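# Kitchen at Stustidcombe: cloudy stuff, smelly cup, rack leaving marks

Opened September 2025 by me (Mirjam). Status: mostly sorted, one bit still open, see the end.

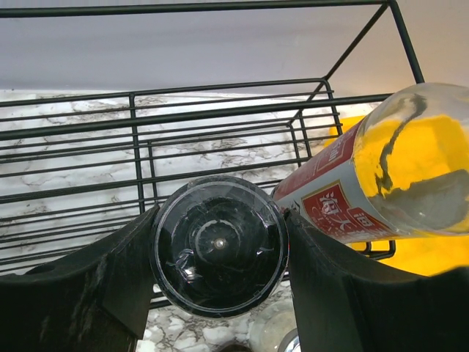 *The round clear one and the glass bottle, by the black rack.*

Right, so I'm putting this in the house log because I've now had the same conversation with four people on the stairs and I'd like to have it once more and then never again. There are three complaints rolled into one and I think they've got muddled, so I'll take them in the order they came in.

**What was reported**

Nisha said the clear plastic things were coming off the rack with a white film on them, and her water tasted of soap. Tarun said the cup he uses for his smoothies smelt "like a pond" even though he'd washed it. And Daranee said there were rusty-looking dots on the worktop where the rack feet go. I'd noticed the film myself but I'd put it down to my eyes.

**First go: blame the washing-up liquid**

We'd changed to the big refill tub in June and everybody hated it, so that was the obvious suspect. I bought a small bottle of the old stuff and used nothing else for 7 days. No difference at all. The film was just as bad and Tarun's cup still ponged. So apologies to the refill tub, it's back under the sink.

**Second go: rinsing**

Nisha thought we weren't rinsing properly, and to be fair some of us aren't (I include myself, I'm a dunk-and-done person). I rinsed everything under the hot tap for a couple of evenings. The soapy taste went, so that was her bit fixed, but the film stayed put. Worse if anything on the things that had dried overnight without being wiped.

**Third go: vinegar**

This is the one that did it for the film. I mixed white vinegar and warm water half and half in the washing-up bowl - so 50 per cent of each, I'm only writing that down as Rajkumari asked - and left the glasses in while I had my tea. Rinsed, dried with a proper tea towel, and they came up lovely. It's limescale! We had kettles like that at my mum's and I still didn't twig.

A few notes if you're doing it yourself:

- don't use the malt vinegar, the kitchen stank of chips until the next day
- bottles need filling right up, a splash in the bottom won't reach the shoulders
- scratches on plastic aren't limescale and they won't come off, so don't stand there scrubbing and making new ones (I did)
- rinse twice

For narrow necks I put a spoonful of dry rice in with the vinegar mix, thumb over the top, and gave it a good shake. Works far better than that sad bottle brush with the bald end. Which I've thrown away, by the way, before anybody asks where it's gone.

**The pond cup**

Separate problem, it turned out not to be limescale at all. Tarun's cup has a seal round the bottom and it comes out, which neither of us had known. Underneath was something I'm going to describe as banana and leave it there. Soaked the seal in hot water with bicarb for an hour, scrubbed the groove with an old toothbrush, left all the parts apart overnight. No smell the next day, and Tarun had a sniff as well and agreed.

So please, if you've got anything with blades or a rubber ring, take it to bits before it goes on the rack. Unplug first if it's that sort. And mind your fingers, hold it by the outside and use the toothbrush for the middle.

**How things are standing on the rack**

Daranee and I had a bit of a to-and-fro about this one. She likes everything packed in tight so the worktop stays clear, I think things need air round them or they just sit there damp. We tried it her way and then mine, and the bottles that were leaning with the neck down and a gap underneath dried out by morning, the ones standing flat on their rims still had drops inside. So: lean them, don't stand them. She's agreed to this on condition that dry things get put away before the next lot goes on, and I can't argue with that.

**Marks on the worktop**

Still open. I moved the rack along and there are faint orangey dots from the feet. Bicarb paste took most of them off but there are 2 left that won't shift. I haven't tried anything stronger and I'd ask you not to either, as vinegar and lemon can dull some worktops and I don't know what ours is made of. Rajkumari is going to look out the paperwork from when the kitchen was done.

In the meantime I've ordered a set of little rubber feet from Dabbas. They might not fit. If they don't I'll put a folded tea towel under there and we'll live with it.

**Replies so far**

*Nisha:* Water tastes normal again, thank you! Could we do the vinegar thing on the kettle too?

*Me:* Done it this morning. Please boil it once and chuck that water before you make a brew.

*Tarun:* I would like it noted that it was mango.

*Rajkumari:* Found the kitchen folder but the worktop page isn't in it. Will ring the fitters. Is the vinegar coming out of the house kitty?

*Me:* Yes please, it was 67p. Receipt's on the fridge.

*Daranee:* Somebody has stood three bottles flat again.

*Me:* That was me, sorry, I was on the phone. Leaned them now.

Leaving this open until the feet turn up and Rajkumari's heard back from the fitters.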